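Robotics Club Notes
Mon 13 July

Summer session is properly underway and the club room smells like solder and microwave popcorn again. I missed last month's newsletter (sorry, sorry, my kid had the flu and then I had the flu), so this one has to cover a lot of ground.

The big thing is the bin-picking project. Some of you will remember that back in November our high schoolers voted on what to do after the line-following cars, and bin picking won by a mile. I was a little nervous! A car that goes off the line is funny. An arm that goes somewhere it shouldn't is a very long afternoon with the safety manual, and I say that as the person who had to read all 618 pages of it out loud to a room of teenagers. OK, I skipped the appendix.

So what is the job? Colored bars go into a big metal bin in no particular order, and the arm has to take them out by color without dragging the others along or bumping the walls. It sounds like something a toddler can do, and a toddler can. Writing down how the toddler does it is the hard part. The kids have been at it for six weeks now and they argue about it in the parking lot, which I take as a good sign.

Chunhua Luo has taken over the grasping group, and she runs a tight ship. Her rule is that you have to say out loud which bar you're going for and why before anybody touches the keyboard. The "why" is where it gets good. Do you take the bar that's off by itself, or the one that's nearly touching its neighbor, to get the trouble over with early? We had two sophomores go back and forth on that for most of a session, with diagrams. I ate my sandwich and stayed out of it.
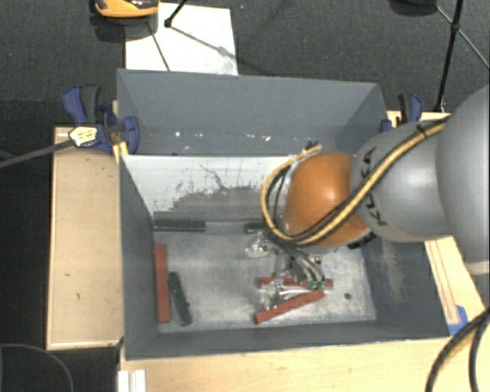 What the kids are finding out

Bars against a wall are the worst. The fingers need somewhere to go on both sides, and if there's a wall on one side you either nudge the bar out first or come at it from the end. Fidel Medina's group has been writing the nudge, and they keep a notebook of every try with a plus or a minus next to it. There were a lot of minuses in the first couple of weeks. Fidel told them he didn't want to see a page with only pluses on it, and I don't think he has anything to worry about yet.

Shiny metal is also a pain. The camera group trained on more than 2000 pictures they took themselves, and the thing still gets confused by bright spots. They've been trying different lamp positions and taping down marks on the floor so they can get the lamp back where it was. If you come by and see tape on the carpet, please walk around it – those marks took a whole evening.

And then cables. Every single student underestimates cables! You plan a beautiful move, the wrist turns, and the bundle goes tight or flops in front of whatever you wanted to look at. We now do a slow run with one person watching nothing but the cables, and it's the most popular job in the room for some reason.

Dates and odds and ends

Open evening is at the Corkdale annex at the end of the month, 6 to 8, come in by the side door on Sepúlveda. The students will run the arm themselves and take questions. Little brothers and sisters are welcome behind the line.

The Neltholm meet is on for the fall. We're entering one team in the sorting event, and the fee is 50 dollars a student. If that's a problem for your family, send me a note and we'll work it out quietly, it's no trouble at all.

Velton dropped off a box of connectors and some leftover cable wrap for us – thank you! Somebody please put the cable wrap where the rest of us can find it.

Also, there's a blue water bottle and one gray sneaker in the lost and found. Just the one sneaker. Please come get it.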